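Help wanted: sorting and packing at Arnton, April start

I run the packing side of things at Arnton, and we need two more pairs of hands for mixed goods. It's odds and ends, mostly — shiny packets, trays, bright green bits and bobs, whatever comes in — and all of it starts out in a big grey metal bin on a table. If you like rummaging, you'll be happy here!
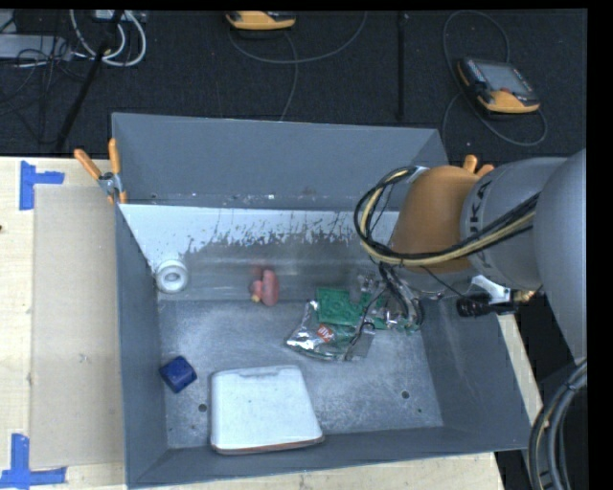

You'd be on your feet for most of a four-hour shift, starting at 8 am, and on a good morning the room gets through 400 items. You don't need experience, and I'll show you how we like things packed (crinkly packets go on top, please, I'm fussy about that). Pay is £342 a week, tea and biscuits included.

We'd also love to hear from people who can only manage a few mornings — just say which ones suit you. Send a short note about yourself to Su-chen Ko at the Arnton front desk, or pop in before noon and ask for me.

Yen-ting Shih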